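Sorting a Utensil Drawer by Task

Bins and small tools, revised 2020-02-18

Most utensil drawers are sorted by length, since that is how the trays are molded. Long items go in the long slots and short items pile up in whatever is left. The result is that a pastry brush ends up under a ladle and the skewers work their way to the back. Sorting by task takes longer to set up and less time to keep up.

What you need

A clear table or counter, three or four open bins in different colors, a damp cloth, dish soap, and a dry towel. The bins do not have to match the drawer. They are used for sorting first and can go on the counter or a shelf afterward. Straight-sided bins are easier to line up than tapered ones.

Before you start

Empty the drawer completely. Do not sort inside the drawer. Wipe the bottom, including the front corners, and let it dry with the drawer open. Liners should be washed on both sides. If the liner has gone tacky, replace it; washing will not fix it.

Spread the tools out in a single layer. Overlap hides duplicates, and duplicates are the main reason a drawer stops closing.

Groups

Stirring and serving: spoons, ladles, slotted spoons. Store with the bowls facing the same way. In an upright bin, the bowls go up.

Turning and scraping: spatulas and turners. Long spatulas rarely fit a standard drawer flat without going in diagonally, and a diagonal tool costs you the use of two slots. Put these in an upright bin near the stove.

Brushes: pastry and basting brushes of all sizes. See the note on drying below.

Sharp and pointed: skewers, peelers, graters. These need a container of their own. A loose skewer in a mixed bin is found by hand before it is found by eye.

Anything that fits none of the groups goes to one side until the end. If there are more than a handful of these, add a group. A bin labeled "misc" fills up first and is searched last.

Placing the bins

Line the bins up along the back edge of the work surface and keep the front clear for the tools. This leaves a short, straight reach from tool to bin. With bins on both sides you end up crossing your arms over the pile and knocking things off the edge.
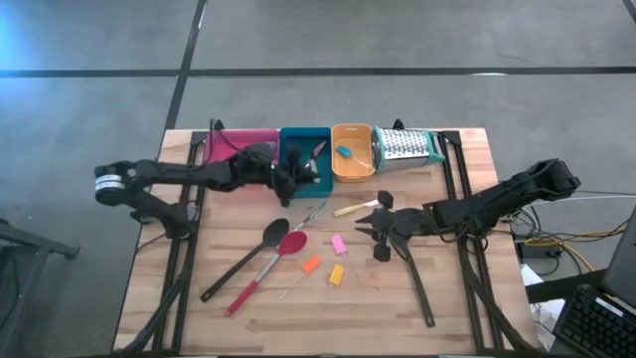 Work from the largest tools to the smallest. Large tools clear space quickly and show you early on whether the bin is deep enough. A bin that holds less than half the length of a tool will tip when the tool is leaned against the rim. Put something heavy in the bottom or choose a deeper one.

Assign one color to one group and leave it that way. Kausar Gondal wrote in to say that her household used paper labels for a year and stopped reading them, but the color habit held after the labels came off. Color also works for children and for guests who help with the dishes.

Silicone brushes

Silicone bristles hold oil at the base, where they meet the handle. Rinsing does not remove it. Soak the heads in hot water with dish soap for 20 minutes, then bend the bristles back with a thumb and rinse again. If the head pulls off, wash it separately and dry the socket before putting it back. Store brushes head up. Bristles pressed against the side of a bin take a set — small heads more than large ones — and will not spread evenly afterward.

Box graters

A box grater wastes space in a drawer. Stand it on a shelf, or lay it on its side if the shelf is low, and store nothing inside it that you would have to reach past the teeth to get. Wash it from the inside out, moving the brush in the direction of the cut. Dry it right away.

Duplicates

Keep 2 of any tool that is used daily, one in use and one in the wash. Keep one of everything else. Check handles while you decide: a cracked handle or a loose head settles the question.

Putting it back

Return the flat tools to the drawer first, then set the upright bins where they will be used. Open and close the drawer several times at normal speed. If anything shifts enough to catch, shorten that slot with a divider. Repeat the full sort in September, or sooner if the drawer begins to stick.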